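Sirkdale Community Room Gets a Fresh Start, One Table at a Time

Mar 14, 2025

If you have stopped by the Sirkdale community room since January, you may have noticed that things look a good deal different back there, and folks who remember the old setup (the stacked folding chairs, the rolled-up banners, that one cupboard that would never quite shut) have been saying very kind things about it all week.

The work began in January, when the Mumach hardware store on the corner offered shelving at cost and neighbors came by over several evenings to sort through what had piled up over the years. There was a lot of it! By the time the last carton was opened, 53 boxes had been gone through, and 20 of them went straight on to the Srivastava thrift shop, where the board games in particular did not sit on the shelf for long.

Money for the project came from the winter soup supper, which raised $1,259 – a lovely sum for a cold night with the roads as bad as they were. Most of it went to shelving, hooks and lamps, and what was left over paid for a new coffee urn that serves 80 cups, so the line at the spring pancake breakfast ought to move along a little faster than it did last year.
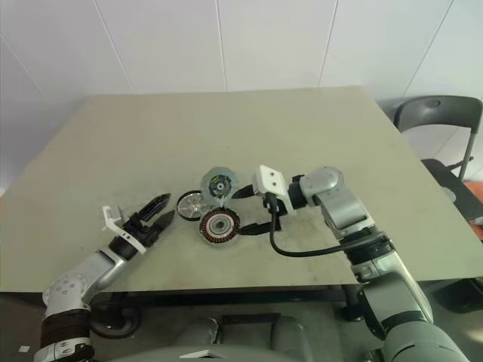

The work area at the back is open to anybody who has a small job to do and no good place at home to do it, whether that means wrapping packages, gluing a chair rung or laying out the pieces of a quilt. It is a pleasant spot, with the light beige-gray tabletop set in front of the white tiled wall, and the faint smudges and scuff marks on the surface should put everyone at ease about bringing their own projects along. Please do bring something to lay down first if you plan to paint.

The room is open on weekday afternoons and on Saturday mornings until noon. Donated craft supplies are welcome and can be left at the front desk, and the Skurelov bakery has promised cinnamon rolls for the first Saturday of spring, while they last.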